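Clasten two-hand demonstration kit, reviewed
By Henryk Kaczmarczyk
Fri 13 December

The Clasten is a pair of hand-held grippers for recording manipulation demonstrations without a robot arm in the loop. An operator holds one unit in each hand, does the task, and the software stores gripper video, jaw opening and pose on a common clock. Skernstead sells it as a set: two units, a head camera, cables, a calibration card and a one-seat license for the recording software. We bought ours at list price in October and have used it on tabletop work, mostly dish handling and tray setting.

Setup

Unboxing to first usable recording took 45 minutes, most of it software. The installer wants a wired connection to the recording machine and refuses to continue over Wi-Fi. Firmware on our two units did not match, and the version check reports this only as "device not ready." Updating both by hand cleared the message.

Calibration is done once per session. Each unit is opened fully, closed fully, and then held over the card until the software accepts the view. If the room lighting changes much between sessions, exposure has to be locked again by hand. The setting is two menus down and does not persist after a restart.

The task

Our standard test is a place setting made up of a serving tray, a bowl and a spoon. A tray has a low rim, which is awkward for wide fingers, and it has to be moved with both hands. Glazed dishes are a fair test of exposure control. The spoon is the hard item. It is smooth and curved, and there is little flat surface for the jaws.

Quyên Lưu and Bernice Asamoah did most of the recording. Both had used an earlier single-hand system, and neither needed more than one session to get comfortable with this one.
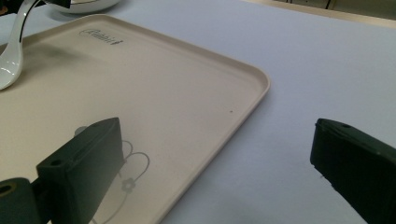 Gripper view with the fingers wide apart, one over the tray and one over the table.

Gripper cameras

The view is wide enough to keep both fingertips in sight when the jaws are well open. That matters for a tray rim, where the operator needs to know which finger is inside the edge and which is outside. Small print on the tray shows up, although lettering toward the far side of the view comes out slightly soft. Anyone who plans to read labels from gripper video should test their own objects first.

Highlights on white glaze are the main weakness. With automatic exposure on, the image darkens when a glossy bowl enters the view and takes a moment to recover. Locked exposure avoids this at the cost of detail in dark areas. We locked it for all final recordings.

The fingers take up a fair amount of the foreground. For pick-up tasks this is useful, as contact is always in the picture. For placing a small item on a printed or marked position, a finger can cover the mark. Asamoah got around this by approaching at an angle. Training data then contains a lot of angled approaches, and that should be taken into account when the demonstrations are meant for an arm with limited wrist travel.

Head camera

The third view is optional in the software and should be left on. It is the only one that shows both hands in relation to the whole table, and it was the view we went back to most often when sorting good takes from bad. Time alignment with the gripper video was good in every session we checked. Compression is set too high by default; raise the bitrate before recording anything you intend to keep.

Mounting takes some care. If the camera sits too high on the forehead, the near edge of the work area drops out of view whenever the operator stands straight. Lưu settled on a lower strap position and marked it with tape.
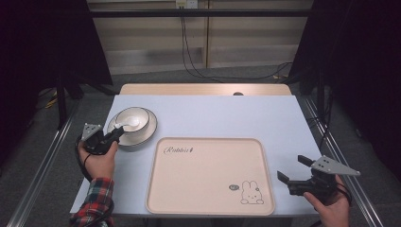

Handling and cables

Each unit is tethered by a black cable. The cables are the right length for a table and too short for anything that involves walking to a shelf. In two-hand work they stay clear of each other as long as the operator does not cross arms. A cable can drag on the table edge when a hand reaches to the far side, and light objects near the edge are at risk.

Weight is acceptable for short takes. After 100 consecutive spoon demonstrations, both operators reported wrist fatigue and the takes got visibly slower. We now break well before that. Long sleeves have caused no trouble so far, but we would roll them up for work with liquids.

Mechanism

Jaw motion is carried by a set of linkage arms that spread out behind the fingers, with brass-colored eyelets at the pivots. Travel is smooth and the fingers stay close to parallel over most of the range. We noticed slight play at full opening and none worth recording near closure. The reported jaw opening was repeatable enough that we did not recalibrate in the middle of a session.

The fingers themselves are dark green with a dull finish. They do not throw reflections back into the camera, a real advantage over polished parts. The tip edges are less impressive. One of ours looks rough and a little frayed. It has not affected grip on ceramic, but for thin film or paper we would want a cleaner edge. Small round holes along each finger leave room for add-on tips, and Skernstead lists a soft set separately. We did not test it.

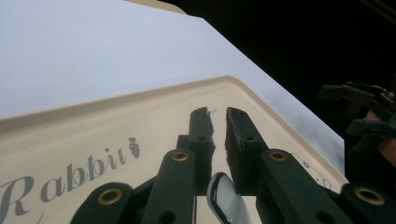

Fingers nearly closed over the tray, with the second unit at right.

Recording results

Over the test period we logged 773 takes. The software rejected 7 for lost tracking, all of them from sessions in which an operator had leaned far over the table. Rejected takes are moved to a separate folder and can be viewed but not restored. We would like an override, as at least one looked usable through the point where the tray was set down.

Export is straightforward. Each take becomes one folder with separate video files and a single table of timestamps, pose and jaw opening. Column names are documented. Units are not, and we had to confirm by measurement that opening is given in millimeters. Magdolna Szűcs wrote our import script in an afternoon.

Support

We sent in two requests. The firmware question was answered the next working day with correct instructions. The request for unit documentation was acknowledged and has had no further reply.

Verdict

Recommended for fixed-table, two-hand tasks with objects of moderate size. Not recommended in its present form for work away from a table, or for operators who need to record for long stretches without a break. Buyers should budget for a spare set of fingers and a second cable pair. We are keeping ours and will test the soft tips next, starting with the spoon.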